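# Visit report: Galar seed and pulse sorting room, open day

February 2025. Report by Alaric Kasprzak, for the Etthorpe growers' group.

The sorting room is at the back of the Galar building, past the cold store. Visitors went in by groups of 20. Our group was taken through by Tamara Vasiliu, who runs the bench work, and the full tour lasted 41 minutes.

Incoming lots are sampled at the door. Each sample weighs 170 g and is checked by hand before the lot is accepted. The limit for foreign seed is stated on the lot card, and a lot over the limit goes back for a second cleaning. Galar has worked this way since October, when the old sieve line was taken out.

The benches are white. Tamara said dark benches were tried first and small green seed was too hard to see on them. Sample trays are plastic with a raised rim and rounded corners. 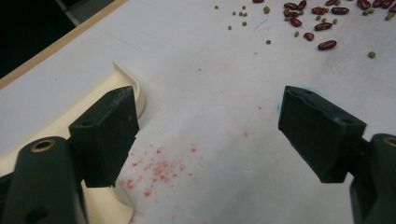
*Cream-colored tray on the white bench top.*

Mixed samples get the most bench time. The one used for the open day combined red kidney beans with mung beans, two sizes far enough apart that a single screen will separate most of it. Splits and stained beans still have to be picked out by eye. Syafiqah Subramaniam asked about static on plastic tools in dry weather. The answer was that it affects dust and skins but has not been a problem with whole beans.

Hand tools are kept at the bench and wiped between lots. Metal scoops were dropped after they chipped seed coats during trials with the Wijaya lots.
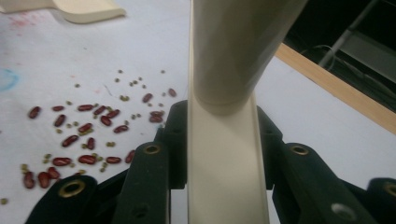 *Beige plastic utensil over the bench, with kidney and mung beans on the white surface.*

The last stop was the records desk. Cards are filed by lot number and kept for 4 years. Fitzgerald Baptiste asked for a blank card to compare with ours and was given one.

Open points for our own room: bench color, tray size, and whether our scoops need replacing. Tirta Jugah will get a price for trays from Custia.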